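Neuer Leitfaden für Sortierzellen mit zwei Roboterarmen

Trolham, 2019-05-16

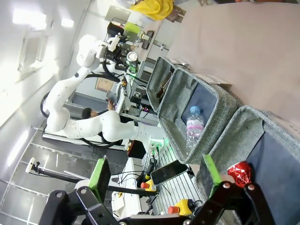

Der Arbeitskreis Handhabung in Trolham hat einen Leitfaden für Versuchs- und Kleinanlagen vorgelegt, in denen zwei kollaborative Roboterarme am selben Tisch arbeiten. Das Papier trägt den Titel »Gemeinsamer Arbeitsraum« und richtet sich an Labore, Hochschulen und kleinere Betriebe, die Leergut oder andere Wertstoffe mit Greifern in Behälter sortieren. Es ist nicht verbindlich, soll aber ab Juni als Grundlage für die internen Abnahmen bei den beteiligten Firmen dienen.

Anlass ist eine Lücke, die in der Praxis seit Längerem für Nachfragen sorgt. Die bestehenden Vorgaben für kollaborierende Roboter gehen meist von einem Arm und einer Person aus. Stehen zwei Arme so dicht beieinander, dass sich ihre Reichweiten überschneiden, bleibt die Risikobeurteilung weitgehend dem Betreiber überlassen. »Die meisten Gruppen beurteilen jeden Arm für sich und legen die beiden Blätter dann zusammen«, sagt Oda Haugen, die den Leitfaden redaktionell betreut hat. »Die Klemmstellen zwischen den Armen tauchen so in keinem der beiden Blätter auf.«

Künftig soll deshalb die ganze Zelle beurteilt werden, einschließlich Greifern, Fingern, Kameras, Kabelführung und Behältern. Jeder Wechsel der Greiferfinger gilt als Änderung und muss im Anlagenbuch vermerkt werden. Das betrifft auch weiche Beläge, wenn sich dadurch Öffnungsweite oder Haltekraft ändern.

Ein eigener Abschnitt behandelt den Not-Halt. Er fordert für jede Zelle mindestens 2 Bedienstellen. Jede davon muss beide Arme stillsetzen, unabhängig davon, an welcher Steuerung sie angeschlossen ist. Getrennte Kreise, bei denen ein Taster nur den zugehörigen Arm anhält, sind nach dem Leitfaden nicht mehr zulässig. Die Taster sollen von jedem Platz am Tisch erreichbar sein und dürfen nicht von Behältern oder Werkstücken verdeckt werden. Geprüft wird die Funktion vor jeder Schicht, bei Versuchsanlagen vor dem ersten Lauf des Tages.

Wer ein Tablet zur Bedienung oder Aufzeichnung nutzt, darf sich damit nur außerhalb der gemeinsamen Reichweite beider Arme aufhalten, solange diese im Automatikbetrieb laufen. Ein Stopp über die Bedienoberfläche ersetzt den Not-Halt nicht. Auch Leuchtringe und andere Statusanzeigen am Arm werden nur als zusätzliche Information gewertet – ihre Farbbedeutung ist von Hersteller zu Hersteller verschieden und muss an der Zelle ausgehängt sein.

Für die Behälter empfiehlt das Papier eine feste Position und eine Beschriftung am Rand, die auch bei gefülltem Behälter lesbar bleibt. Beschädigte Dosen mit scharfen Kanten sollen getrennt gesammelt und nur mit Handschuhen entnommen werden. Vor dem Griff in einen Behälter sind beide Arme anzuhalten, auch wenn nur einer davon in der Nähe arbeitet.

Die Regeln wurden vorab bei Josstead und im Projekt Pastport erprobt, an insgesamt 4 Zellen. Ausgewertet wurden dabei 1275 Greifvorgänge mit Dosen und Flaschen. Elango Kamath, der die Erprobung bei Josstead geleitet hat, hält den Aufwand für vertretbar. Die Umverdrahtung der Not-Halt-Kreise sei an einem Nachmittag erledigt gewesen. Länger habe die Frage gedauert, wer eine Zelle nach einem Halt wieder freigeben darf. Der Leitfaden verlangt nun eine namentlich benannte Person je Schicht. Die Freigabe erfolgt erst nach einem Blick auf beide Arme und auf alle Gegenstände, die noch in einem Greifer gehalten werden.

Kritik kam vom Zulieferer Iyer. Das Unternehmen hält die Pflicht zum Eintrag bei jedem Fingerwechsel für zu weitgehend und schlägt eine Liste vorab geprüfter Fingersätze vor, zwischen denen ohne neuen Eintrag gewechselt werden kann. Haugen kündigte an, den Vorschlag in die nächste Fassung aufzunehmen, sofern bis dahin Prüfdaten vorliegen.

Der Leitfaden umfasst 8 Abschnitte und eine Checkliste für die Abnahme. Er kann beim Arbeitskreis kostenlos angefordert werden. Rückmeldungen zur ersten Fassung nimmt die Redaktion bis Ende Juni entgegen.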